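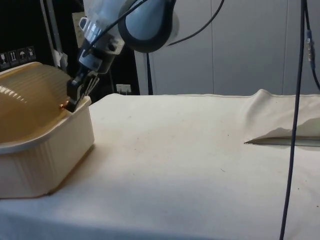
The Parnberg parallel gripper with its fingertips dipping just inside the near rim of the basin.

Parnberg parallel gripper: long-term review
Posted Sun 30 August

The Parnberg came to us on the strength of its brochure, which says it will pick "almost anything from almost anywhere". I have read that sentence, or one very like it, in the literature for every gripper I have used, so I set my hopes low and booked out the arm. We have had it since June. It has done a fair amount of work in that time and it is still bolted on, so it can't be hopeless, but I would not have bought it if I had known then what I know now, and I think plenty of people are going to buy it for the wrong job.

Ours came through Kırmızıgül, who were quick and polite and sent the wrong flange adapter. The right one followed a week later. The adapter is extra, by the way, and so is the longer finger set. If you are comparing prices with the Treltoro, which comes with both, add those two lines before you decide the Parnberg is the cheaper one. With them in the basket there was hardly anything in it.

What I wanted it for

Picking small parts out of a deep plastic tub. Nearly every gripper demo you see online is a block on a flat table with nothing near it, and nearly every gripper can do that. A tub is harder. There is a wall on every side, the wall has a lip that sticks outwards, and the thing you want has usually rolled into a corner. The fingers have to be thin enough to get down between the part and the wall, and the body of the gripper has to stay clear of the rim while they do it.

So I ran 200 picks with each gripper, 50 for each of 4 parts: a short plastic pipe, a wooden dowel, a flat steel bracket and a foam cube. Same tub, same arm, same person tipping the parts in (me). It isn't a scientific test and I wouldn't want anyone quoting it as one.

Fingers

The thin metal fingers are the best thing about the Parnberg, and I'll say so before I start moaning. They go into gaps that the Treltoro's fat padded ones won't look at. The dowel lying hard against the side of the tub, which I expected to be the worst of the lot, was missed only 5 times. The Treltoro was so bad at that one that I stopped to check I had fitted it properly. I had.

The price of thin is that they bend. I don't mean snap, or even anything you would spot from across the room, but after a few weeks of catching the rim on the way in, the tips no longer met cleanly. You could slide a sheet of paper between them at one side. The bracket picks went downhill from that point, and it took me far too long to stop blaming the camera and look at the fingers. A replacement pair fixed it. A replacement pair is also not cheap, and Parnberg class them as a wearing part, so don't bother asking about the warranty.

Bare metal is slippery, too. The foam was fine and so was the dowel. The plastic pipe was a misery. It would come up a little way, turn, and drop back. I ended up wrapping the tips in a bit of grippy tape from the drawer, which helped a lot and made them fatter, so the one advantage they had was partly gone. Proper rubber-faced tips are listed on the website as coming soon. They were coming soon in June.

Force and feel

The brochure makes a great deal of "adaptive force". As far as I can tell this means you set a number and it stops closing when it gets there. That is useful, and it is also what the others do. At the low end of the range it isn't very repeatable. The foam cube was squashed flat on one pick and barely held on the next, with the same setting and the same cube. Further up it settles down and I have no complaints. If your parts are soft or crushable, ask for a loan unit before you commit, and try it at the setting you would really use.

Opening is quick. Closing is quick if you don't mind a clack. There is a quiet mode, which is slow enough that I tried it for a morning and turned it off.

Cables

I have strong views on cables and the Parnberg has not softened them. The lead comes out of the side, where it wants to wrap itself round the wrist the moment you turn the last joint very far. You have to leave a generous loop higher up the arm, and then you have to make sure the loop can't catch on anything when the arm reaches low. The Treltoro's lead leaves from the back and follows the arm nicely. It's a small thing on paper and it cost me most of an afternoon.

The connector itself is good. It clicks, and it has stayed clicked.

With the Draltier controller

We run everything from a Draltier, and the Parnberg is on its supported list. Supported turned out to mean that it opens and closes. Reading the finger position back worked only after a firmware update that isn't mentioned anywhere on the download page; I found it through their help desk, who were good about it and plainly get asked often. Once that was on, I could check whether a pick had closed on something or on thin air, and the whole business became much less annoying. Why it doesn't ship with that I can't tell you.

The setup program is plain and does its job. The manual has been translated with more speed than care, and the page on finger alignment contradicts the drawing next to it. Believe the drawing.

The camera mount

You can get a wrist mount so that the camera looks down past the fingers. I'd been told it would change everything for tub work. It is handy for the last part of the approach, when a camera up above has its view blocked by the arm, and I do leave it on. But it adds width exactly where you can least afford it. With a deep tub you have to come in near the middle or tilt, and tilting near a lip is how the fingers got bent in the first place. Shiny plastic walls are a nuisance as well. Under a warm lamp the inside of a pale tub throws up all sorts of glints and the software will happily try to pick one up. Moving the lamp did more for my results than any of the settings.

Against the Treltoro

If your parts sit on a flat surface, buy the Treltoro. It is sturdier, the pads grip properly and the cable is where it should be. On the pipe and the bracket it beat the Parnberg easily, taped tips or not. For narrow gaps and tight corners the Parnberg wins, and I couldn't get the other one to come close. On the foam cube I'd call it a draw, with neither covering itself in glory.

What I'd ask before ordering

Is the adapter for your arm included in the quote? How much is a spare pair of fingers, and are they in stock? Which firmware will it arrive with? Kırmızıgül answered the first two the same day. The third had to go to Parnberg, and I had my reply around a fortnight later.

Ours is staying on the arm for the dowels. The Treltoro has gone on the shelf next to it with its box, and comes out for pipes.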